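**From:** Ebere Iyamu
**To:** service-design list
**Date:** 5 Aug 2019
**Subject:** Re: Paper diaries or an app for the Danine permit study?

Hello all,

Thanks to everyone who replied on this, on the list and off it. I've put Omolara's message at the foot for anyone who joined part way through. My answers are in the order she asked the questions, with a decision on the booklets at the end. 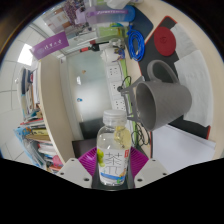
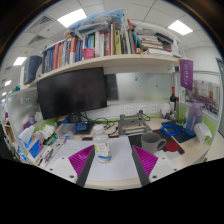 Bottle between the fingers, both times; the mug and the purple jug are in the second.

First, the question of paper or app. We ran both in June for the Eltumby parking permit work, so I can say what we got from each, although the groups were small and I wouldn't lean on it too hard. We had 40 people in total, split evenly. The app group wrote more entries in the first week and far fewer after that. The paper group were slower to start but kept going, and most of the useful material on the renewal letter came from them. The letter arrives in week three, so a method that fades after week one is a problem for us. For Danine the letter comes in week two, so the gap may be smaller.

Between them the two groups gave us 1,692 entries. A good many of those were a single word or "nothing today". I'd keep "nothing today" as a tick box in any case. Javiera argued for dropping it and I was inclined to agree until we started the analysis, when the blank days were impossible to tell apart from the forgotten ones.

Second, the length. Our booklet ran to four weeks and that was too long. People told us so in the closing interviews, some of them quite firmly. If the council's process can be covered in three weeks, use three. If you do need the full four, ring people at the halfway point. We sent an email and I don't think many read it. Chiamaka rang her half of the paper group on her own initiative and they returned nearly all their booklets, so we should have planned it for everybody.

Third, the wording of the daily prompt. Ours was "What did you do about your permit today?" This was a mistake. It made people feel they ought to have done something, and a few went and checked the website purely so they'd have an answer. We changed it midway to "Did your permit come up today? If so, how?" and the entries got more ordinary, which was what we wanted. Please start with something closer to the second one. I wouldn't change it midway again either, as the before and after entries can't be compared and we had to code them separately.

Fourth, carers and people who fill in forms for someone else. Omolara is right that a booklet addressed to one person doesn't suit them. We had four in the study and each of them handled it differently. One kept two booklets, two wrote everything in one and marked whose permit it was, and the other wrote only about the person she cared for and left herself out. I'd give them a separate booklet with a column for "who was this for?" and go through it with them on the phone before they start. Liudmyla has a draft from the Ledesma housing study which does this well, and she's happy for it to be copied. Ask her for the later version - the earlier one has the columns in an odd order.

Fifth, the incentive. I can't help much. Ours was paid in two parts, half at the start and half when the booklet came back, and there were no complaints apart from the vouchers taking too long. Whatever you choose, put the date of payment in the consent form and check with finance that they can meet it.

One thing Omolara didn't ask about is transcription. Typing up the booklets took us much longer than the fieldwork plan allowed. Cumon did the second batch for us and the quality was fine, but they need the pages scanned flat and in order, so don't staple the booklets through the middle of the writing area. A comb binding would be better. Names and registration numbers should be blacked out before anything goes to them. We did that by hand and it was dull work, and the booklet could have asked people not to write those details down in the first place.

So for the booklets: unless someone objects on the list this week, I suggest we go with paper for the main group, an app for anyone who asks for it, three weeks, the second prompt, and Liudmyla's layout for carers. Javiera will hold the master file. Please send changes to her and not to me, as I'm away for part of the month.

I still have a box of unused Eltumby booklets if anyone wants to see one before the new version is printed. They're on the shelf by the door.

Ebere

---

On the Danine study, Omolara Osagie wrote:

> Hello,
>
> We're planning a diary study for Danine and I'd like to hear from anyone who has run one on permits or something similar.
>
> Would you use paper or an app? How long did you run it for, and did people last the course? What did you ask them each day? Our pilot prompt reads like a school exercise and I'd like to steal a better one.
>
> I'm also stuck on carers. The booklet says "your permit" on every page and for them it often isn't.
>
> Lastly, how did you pay people, and when?
>
> Short answers are fine.
>
> Omolara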